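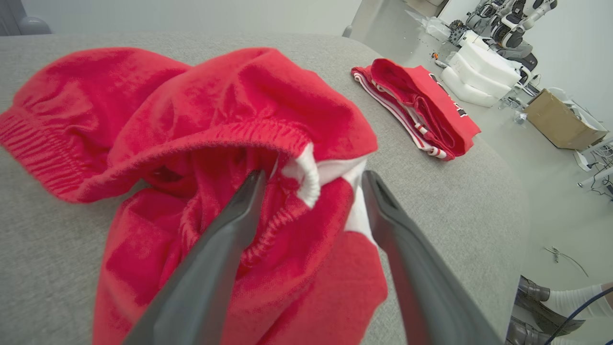 **School clothing exchange in Loltham to move into former Gerlach shop**

Friday, September 3, 2021

The Loltham school clothing exchange is to move into the former Gerlach shoe shop on the high street, after the parish council agreed a lease on the ground floor this week. It will share the building with a repair bench run by Vavix, the sewing co-operative.

The exchange has been working out of the back of the library, where it had one rail, a set of shelves and the use of a cupboard. Families bring in uniform and PE kit that no longer fits and take away what they need in the next size up. No money changes hands and there is no limit on how much a household can take, although people are asked to leave winter coats for children who don't have one.

Last term 108 families used it. Ojārs Zariņš, who runs the exchange, said the busiest days were always the ones just before school went back.

"Blazers are easy, we have plenty of blazers," he said. "It's PE kit we run out of. Shorts and socks go the same morning they come in. Parents will buy one good jumper new and then find they also need a full set of games kit, and that's where the bill goes up."

The shop has been empty since Gerlach moved to the retail park. The lease is for 3 years at a reduced rent, and the council will pay £400 towards rails, hooks and a new lock for the side door. The exchange will pay for its own electricity from a small grant it already holds.

Vavix will have the room at the rear. It plans to offer hemming, new elastic and name tapes, with a charge for materials only. Items that can't be mended will be cut up for patches or sent for rag.

Both Loltham primaries and the secondary school have agreed to act as drop-off points. Bags can be left at the school offices during the day and will be collected weekly. Clothes should be washed and dried before they are handed in, and old name labels taken out where possible - the exchange says unpicking them takes up more time than any other job. Shoes are welcome if the soles are sound. Underwear and tights can only be accepted new, in the packet.

The library exchange will stay open on its present hours until the move, which is planned for November. The shop will then open after school on weekdays and on Saturday mornings. There is a step at the front entrance, and the council has said a ramp will be fitted before opening. Until then, anyone who cannot manage the step can ask for clothes to be brought out to them at the side door in Mill Passage.

One councillor asked whether the rooms above the shop could be let at the same time. The clerk said the upper floor needed rewiring and would be looked at separately, along with the roof over the stairwell. The adjoining unit, until recently used by the lighting firm Solura, is not part of the agreement and remains on the market.

Lists of the sizes most needed are posted on the library noticeboard. This week's asks for PE shorts for ages seven to ten, grey trousers in all sizes and football boots.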